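Hutmont Residents' Association
Minutes of the meeting held 26th August in the common room, Surnar House

Chair: Naomi Mushi
Minutes: Obadia Massawe
Apologies were received from two households on the Masanja side.

1. Minutes of the June meeting
Approved with one correction. The bike rack is to go by the east door, and the June minutes said west.

2. Laundry room hours
The 10 p.m. closing time was discussed again. Residents on the ground floor hear the dryers through the wall. Residents who work late asked for an extra hour. It was agreed to keep 10 p.m. for dryers and let washers run until 11. Obadia will put up a new sign.

3. Shared kitchen
The cleaning rota has gaps in the second half of the month. Five households have signed up so far. The rota covers the counters, the stove top and the floor, and the floor is to be swept before it is mopped. Naomi asked that people write their initials on the sheet when they finish. The sheet has been blank most weeks.

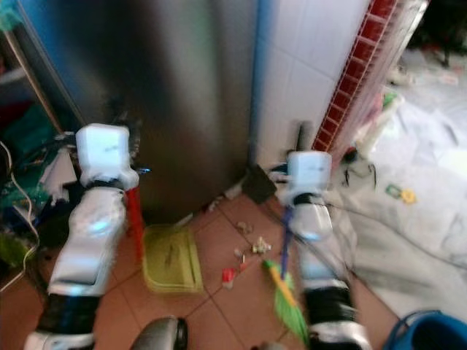

Sweeping the tile floor, with the dustpan down.

A replacement for the kitchen window blind was priced and put off until the next meeting.

4. Entry door
The front door still does not close fully on its own. Flaltavitz quoted $799 to replace the closer and adjust the frame. The quote includes labor. One resident asked for a second quote. The meeting voted to accept the Flaltavitz price, 7 in favor and 2 against. Work will be done on a weekday morning, and the door will be propped open while it is going on. Residents who keep cats were asked to take note.

5. Storage lockers
Several lockers have no name on them. Owners have until the next meeting to label theirs. Padlocks will not be cut before then. Paint and fuel may not be kept in the lockers under the house rules, and Naomi will send the rule out again with the newsletter. 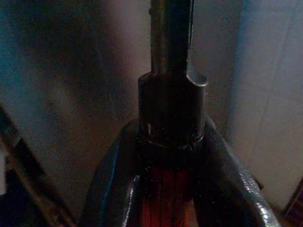
Can a resident rent a second locker?
Only after every household on the waiting list has been offered one. Requests go to Obadia in writing.

6. Courtyard
The hedge will be trimmed by the same firm as last year. The two benches need sanding, and this was left open. A request for a barbecue was turned down on account of smoke reaching the upper windows.

7. Any other business
Parcels are being left on the stairs. Please use the shelf inside the entry. A set of keys with a green tag was handed in and is with Naomi.

The meeting closed at 8:40 p.m. The date of the next meeting will be posted on the notice board.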